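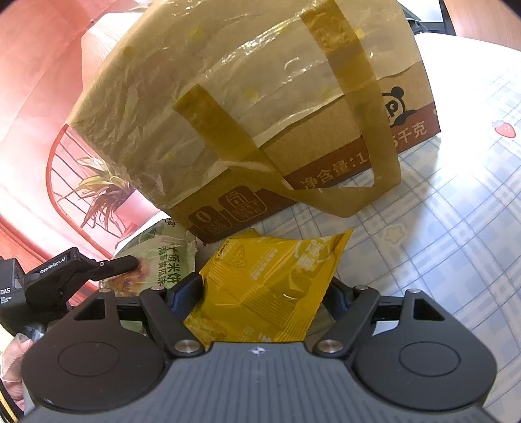 Meeting Minutes

Tuluritz Street Tenants and Neighbors Association
Regular monthly meeting, March
Held in the ground floor common room, Bravano Building

The meeting was called to order at 7:05 p.m. by the chair. 13 units were represented, which meets the quorum. Apologies were received from two households on the third floor. The minutes of the February meeting were approved with one correction: the bike room key deposit is per household, not per key.

1. Matters arising

The light over the side entrance has been replaced. The landlord's office has not answered the letter on the laundry room dryers. The secretary will send it again by certified mail and put a copy on the notice board.

The lost umbrella stand has been found in the boiler room and is back in the lobby.

2. Money

The balance at the end of February was $2,096. Money out since the last meeting was $71 for printer ink, stamps and a new lock for the notice board. Dues are in from all but three units. Reminders will go under doors this week. A member asked whether dues could be paid online. The bank charges a monthly fee for this and the meeting did not want to take it on. It can be raised again in the fall.

3. Package deliveries

This took up most of the evening. Since the Jikemon grocery service started delivering to the street, heavy boxes are being left in the lobby at all hours, often in front of the mailboxes. One tenant who uses a walker could not get to her box on two days last month. Another had a bag of frozen food left out overnight and has not been refunded.

Points made in discussion:

Drivers do not have the door code and buzz any unit until somebody lets them in. Night shift workers are being woken up by this.

The lobby shelf was put up for letters and small parcels. It is pulling away from the wall on the left side and should not carry anything heavy.

Several members order rice and other dry goods in bulk and need the deliveries to keep coming. They would be glad to have a fixed place for them.

A member from the second floor suggested lockers. The price she had been given was far more than the association has, and the landlord would have to agree to them. Left for now.

The closet beside the stairs was suggested. It holds the old storm windows, which belong to the landlord. If these went to the basement there would be room for a low bench or pallet.

Motion: that the association ask the landlord to clear the stair closet for use as a package room, with a code lock, and that until then all boxes be placed along the wall opposite the mailboxes. Seconded. 11 in favor, none against, 2 abstaining. Carried.

The secretary will write to Jikemon to ask that drivers buzz only the unit on the label. A sign will go on the front door, in English, Spanish and Chinese. Two members offered to do the wording.

Members are asked to pick up food orders the same day. Anyone going away should tell a neighbor.

4. Heat

Radiators on the top floor are still cold in the mornings. Tenants were asked to keep a written log with times and temperatures, as the city will want one if a complaint is filed. Log sheets are in the folder by the mailboxes. The contractor, Shibata Heating, came once in February and bled the lines on floors 1 and 2 only. The chair will ask the landlord for a date for the rest.

5. Courtyard

Cleanup will be on a Saturday, starting at 10 a.m., date to be posted once the dumpster is confirmed. Bring gloves. The association has rakes and one working wheelbarrow - the other needs a tire.

There was a long exchange over the raised beds. Four were assigned last year and two were not planted. It was agreed that a bed not planted by the end of May goes to the next household on the list. The household at the back of the first floor asked that the compost bin be moved away from their window. Agreed. It will go by the fence.

6. Other business

Smoke has been coming into the rear stairwell from the second floor landing. The no-smoking sign will be replaced.

A resident asked for help carrying a sofa down from the fourth floor. Please see the notice on the board.

A set of folding chairs is missing from the common room. If you borrowed them, please return them before the next meeting.

The question of a summer block party was held over.

7. Next meeting

April, same room, 7 p.m. Items for the agenda should be in the secretary's mailbox one week ahead. The package room and the heat logs will be first on the list.

The meeting closed at 8:50 p.m.

Actions

Secretary: resend dryer letter, write to landlord on stair closet, write to Jikemon.
Chair: date from landlord for the radiator work, book dumpster.
Second floor rep: door sign and stairwell sign.
All: heat logs, unpaid dues.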